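From: Leszek Ostrowski
To: shopfloor list
Date: Nov 23, 2019
Subject: Re: [shopfloor] Anybody else getting an arm on the bench?

Domingo Lagos wrote:

> We're a small repair and assembly shop and the owner came back from
> a trade show all fired up about putting a robot arm on the bench
> where we do pick and sort. He says it won't cost anybody their job.
> I've heard that one before. You folks in Karnville got one, right?
> What changed for the people who were doing the work? I don't care
> about cycle times, I can get those from the salesman.
>
> Also, how bad is the programming? We have 14 people here and not one
> of them has written a line of code, me included.
>
> Domingo

Hi Domingo,

Yep, we got ours in September. I've been meaning to write something up for the list anyway, so you get the long version, sorry in advance!

Quick background for anyone who doesn't know us. I run the second bench at Abugri, over in Karnville. People send us odds and ends by the box and we sort them, check them and get them ready to go back out. Small stuff, all different, never the same tray twice (well, hardly ever). Before the arm there were 2 of us on sorting all day long, and by the end of a shift my right wrist felt like it belonged to somebody a lot older.

So, what changed. The first thing is that I sit down a whole lot more than I used to, and I'm not sure I like it. I used to be up and over to the racks and back, talking to whoever was there. Now a big piece of my morning is at a screen, trying grips out in the simulator before we let the real arm have a go. It's the Pletidness package, the same one the Dostitz plant uses, and you can drag in whatever objects you like and put them on a table. You pick how the fingers come in, you press go, you watch. When it's wrong you back up and try a different angle. That's pretty much the programming, so tell your 14 people not to lose sleep over it. I never wrote a line of code either. What took me a while was the naming - every object and every grip gets a name, and the guy before me named everything "test".

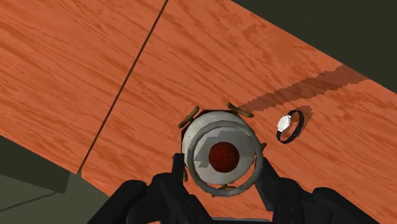 The other thing I didn't see coming is how much of what I know is in my hands and not in my head. I've picked up odd-shaped parts for 18 years and never once thought about which side my thumb goes on. Now I have to say it out loud, or click on it anyway, and half the time I end up grabbing a real part off the shelf and picking it up over and over like a crazy person just to see what I do. Round things with bits sticking out of them are the worst. You want to hold them low, but then the bits are in the way of the fingers, so you turn it, and now your wrist is someplace the arm doesn't want to go. My first week was nothing but that.

On jobs, I'll give it to you straight. We didn't lose anybody. My bench partner moved to final check, and she asked for it, so no hard feelings there. But when one of the evening people left for another job they didn't fill the spot, and I don't think they're going to. So "it won't cost anybody their job" was true the way they said it and a little less true the way we heard it. I'd ask your owner about that before the thing gets bolted down. Ask what happens when somebody leaves. Get it in writing if you can.

Pay is the other one to ask about. I went from sorting to sorting plus setting up the arm plus fixing it when it sulks, for the same money, for the first couple of months. I finally went in with a list of what I was doing and we worked something out, but I had to be the one to bring it up. Whoever ends up being your arm person (and there will be one, probably whoever is least scared of it on day one) should have that talk early.

Good stuff, because there is some! My wrist is a lot better. The boring trays, where it's all the same part, go to the arm and I don't miss them one bit. Our first full month we put 1,211 pieces through it, and I was happy not to have been the one lifting them. The mixed trays are still mine, and I'd say those are the fun ones anyway. The younger folks took to the simulator right away and it's kind of nice having them come ask me how I'd hold something. They used to just ask me where the tape was.

One last practical thing - ask for time in the simulator before the arm shows up. We got ours the same week, so we were learning both at once with the line backing up behind us, and that was a rotten week for everybody.

If you want to drive over and look at it, come on a morning. Afternoons I'm on the mixed trays and no good to talk to.

Leszek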